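Plerka: recordings of kitchen-table word games

README, second release

Plerka is a small collection of people playing word games at home, written out line by line and tidied up just enough to be searchable. It began when Emese Vass asked her relatives for the rules of a rhyming game she half remembered, and got back seven different sets of rules, all of them sworn to be the right one. We were hooked! The collection now holds 69 games played in 46 households, and we'd love you to use it.

What's in it

Every game has a text file with the spoken turns, a short note on the rules as that household explained them, and a list of any words the players argued over. The arguments are the best part. One family spends longer on whether "twelfthly" should count than on the whole of the rest of the game, and we have kept every word of it.

The games fall under two headings. Chain games are the ones where each player has to pick up the last letter or last sound of the word before. Hiding games are the ones where a word is tucked inside a longer sentence and the others have to spot it – these are harder to write out, and you'll find more of our notes in the margins there.

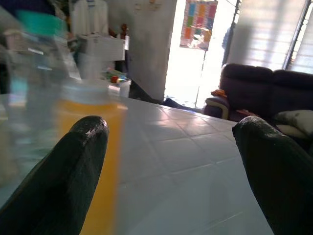 Spelling follows what the players said they meant. If somebody made up a word on the spot, it gets a star after it and goes into the file called stustura.txt, named after the very first one. (A stustura is the feeling of having a word ready and then hearing the person before you use it. We now say it all the time.)

How the turns are marked

Each line starts with a player letter, then a tab, then the words. Laughter is marked with a plus sign. Long pauses are marked with a full stop on a line by itself, and we didn't try to time them. Where two people talk at once, both lines carry the same number at the end. Please do read a few games aloud with friends before you start counting anything, as the rhythm comes through much better that way.

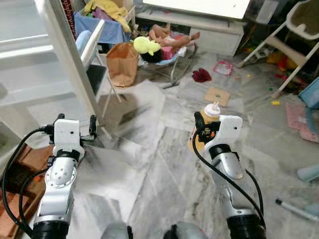 Names of players have been swapped for letters, and street names and schools have been taken out. Pets kept their names. Afridi, the cat in game 2, is mentioned far too often to be replaced by a letter.

Known problems

The Parnetti set, which came to us as handwritten score sheets, has scores but hardly any talk. Children's turns are sometimes missing where an adult spoke over them. We also have far more chain games than hiding games, so please don't take the balance as a sign of what people like to play.

Sending us more

Yes please! Write down the rules first, in your own words, before you look at anybody else's. Corrections are very welcome too, and so are quarrels over the starred words. The next release is planned for July, and Emese reads everything that comes in.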